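Forum > Automation and handling > Grippers

Wrist camera or fixed camera for comparing two finger pads?

Posted by slatrail, in September

I've been given the job of choosing finger pads for a two-finger parallel gripper, and I'd like advice on how to compare them fairly. We have two sets. One is the green pad with a dark facing that came fitted, and the other is a softer Bremix pad, a few millimetres thicker. The parts are footwear. At the moment that means black leather dress shoes, which have to be picked off a table and put in a tray as pairs.

The plan was 60 picks per pad, with the same shoes and the same grip width. I got through 14 with the green pads before I stopped, as I wasn't happy with the results. My colleague scored from the wrist camera and I scored by standing next to the table, and we disagreed on several. From the wrist view he called a few of them good grips when I had watched the shoe turn in the fingers on the way up.

The budget for a second camera is 235 pounds, which covers a basic Tavalo unit and a bracket but not much lighting. Views from the wrist camera:
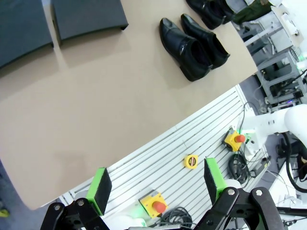
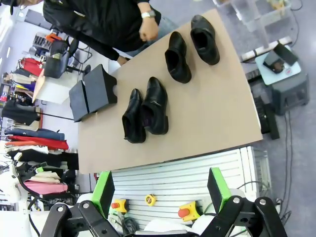
Does a wrist camera need to see both fingertips to be of any use for judging a grip?

It should see both if you can manage it. With one tip hidden you can still line up on a part, but you can't tell whether the two pads touched at the same moment, and uneven contact is what pushes a part sideways before it is held. If the mount only allows one tip in view, take the contact timing from the finger position readout instead.

That much I got from our integrator, who answered by email and then went on holiday. What I still don't know:

Is the wrist camera enough for scoring, or should I spend the money on a fixed one? And does it matter that the thicker pad changes where the fingertips close?

padlock_n

Get the fixed camera. We compared three grippers on a Mollel arm last year and did the first round with the wrist camera only. We had to do it all again. The wrist camera moves with the part, so a slow slip hardly shows. If the shoe drops two millimetres in the fingers you might see it, but if it drops because the whole arm dipped you won't see anything at all. A fixed camera side-on to the table shows both.

Put it level with the point where the part leaves the table. Don't hang it overhead. Black leather from overhead is one dark blob and you'll be arguing about it for weeks. A plain light card behind the lift point is a great help and costs nothing.

Fix the exposure by hand. On auto it will jump every time the arm goes past.

tranmont_user

I'd do it a bit differently. Keep the wrist camera for finding the part and don't use it to score anything. For scoring, decide beforehand what counts and write it on the sheet. Ours has four results: held, held but turned, dropped in the lift, dropped in travel. "Good grip" is too loose and that is probably why you and your colleague don't agree.

On the thicker pad, yes, it matters. On most linkage-type fingers the tip moves in an arc as it closes, so the height at contact depends on the opening. Put a thicker pad on and the fingers stop earlier in the stroke, at a slightly different height. On our Tranmont gripper the change was enough to catch the table with one pad and clear it with the other. Close each set on a block the same width as your part, measure from the tip down to the table, and put the difference into the tool offset. If you skip this you are comparing offsets and the pads don't come into it.

Also reset the force. A soft pad at the same force setting spreads more and the controller may report contact late. I run each pad at three force settings and keep the best one, then do the proper count at that setting.

60 picks is fine for telling a bad pad from a good one. It won't tell you anything about wear. Our pads looked the same as each other until well past 2000 cycles, and then one of them started to go shiny and let go of anything polished.

benchrat

Clean the pads. Shoe polish comes off on rubber and after a while it's like gripping with butter. We wipe ours every 14 picks with isopropyl, check the pad maker is OK with that first.

Can't help with cameras.

Reply from slatrail

Thanks all. I've ordered the Tavalo and I'll mount it side-on with a card behind. The four-result sheet is going straight in. I measured the tip height with both pads on a block this afternoon and they were different, so the 14 I already have will be thrown away and I'll start again once the offset is in.

One more thing for tranmont_user. Do you change the shoes over between pads, or run both pads on the same pair? Ours are getting scuffed at the collar and I don't want the second pad to have the easier job.

tranmont_user

Same pair, but swap pads every ten picks so that the scuffing is shared out. It's a nuisance with the screws. Mark which finger each pad came off, or you'll put them back the wrong way round at least once.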